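A Visit to the Clendeo Open Day in Mosby

By Nazma Bepari
February 1, 2022

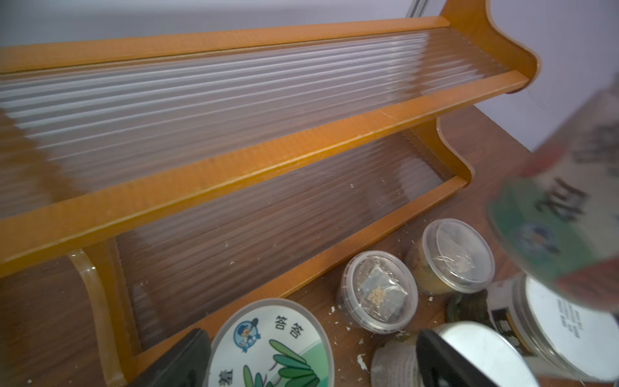
Two-tier shelf in orange-toned wood with clear ribbed acrylic.

I went to the Clendeo open day in November and have been slow to write it up. Clendeo makes small household furniture: shelves, trays, bath stools, plate racks, that sort of thing. The shop is in Mosby, in the old Gukach building behind the feed store. The sign on the road still says Gukach, and I drove past it two times before I turned in. Park on the gravel side. The paved lot is for trucks, and they will ask you to move.

The open day is free but you have to sign up ahead of time. They take up to 50 people and split them into groups at the door. I was in the second group with Shahnaz Weerakoon, who I know from the weaving guild and who was looking for a plate rack. We were given safety glasses and a paper map, and told to keep our sleeves rolled up.

The tour starts in the lumber room. Boards come in rough and sit on racks with strips of scrap between them so the air can get through. Each stack has a card stapled to it with the date it came in and the moisture readings written down in pencil. Our guide let us try the meter. You push two pins into the wood and read the number off the dial. The board I picked was too damp to use and went back on the rack.

After that we went into the machine room. The planer was running and it was too loud to hear much, so the guide did his talking in the hallway before and after. Most of what he said was about waste. Any strip wide enough to become a rail is saved and sorted by length. Shorter pieces go into barrels by the back door, and people in town can come and take them for kindling. The sawdust goes to a farm.

The bench room was what I had come for. There are seven benches along the north windows, each set up for one kind of job. At the first a woman was cutting slots for panels on a small router table. She ran a test piece, tried a scrap of acrylic in it, moved the fence a hair, and ran another. She said plastic sheet is harder to fit than wood in some ways. It moves with heat, and if the slot is tight in winter the sheet will bow in summer. They leave a little room at both ends and do not glue it.

I asked about the ribbed sheet. It comes in covered with film on both sides, and the film stays on until the piece is packed. Smooth sheet shows every fingerprint and they have mostly stopped using it. You have to decide early which way the ridges will run, and then cut all the panels for one piece from the same sheet so they match. They have had whole batches go wrong at that step.

Finishing is done in a separate room with a plastic curtain. We could look in but not go in. They use an oil finish on most things and a tinted one on the pieces meant to look warmer. There was a board on the wall with samples of each tint on different woods, and Shahnaz spent a long time at it. The same tint looked quite different from one wood to the next. I would have liked a copy of that board to take home.

Lunch was soup and flatbread from Sultana, the cafe across the road. It was included, which I had not expected. The lentil soup was good and there was plenty of it. Coffee was the weak point. Bring your own if you care about it.

In the afternoon there was a short talk on the building. The shop floor is 2,022 square feet, not counting the lumber room, and they have wanted more space for years. The owners went over their plans to move the finishing room into the old loading dock. This was of more interest to the people from town than to me. There were questions about truck traffic and one long one about the drain, and I stepped out to look at the seconds table.

The seconds are in the front office. They are pieces with a flaw marked in chalk, and the flaw is usually small. Shahnaz found her plate rack, with a knot in the bottom rail. I bought a tray with a sanding mark on the underside. Cash or check only. There is no bank machine nearer than the highway.

A few notes for anyone going next time:

Wear closed shoes. A man in our group had sandals on and had to wait in the office during the machine room part.

The restroom is outside, past the kindling barrels.

The bench room is cold. They keep the heat low during the tour with the big doors open, and I kept my coat on.

If you want to ask about custom work, do it at lunch. The bench people eat with the visitors and are easy to talk to, but they go straight back to work afterward. They are not taking custom orders for shelves at the moment, only racks and stools.

Sign-up for the next open day is by phone. Shahnaz and I are both planning to go, and we have room for one more in the car.

Contact: Nazma Bepari, visits page | Copyright 2022 | Back to top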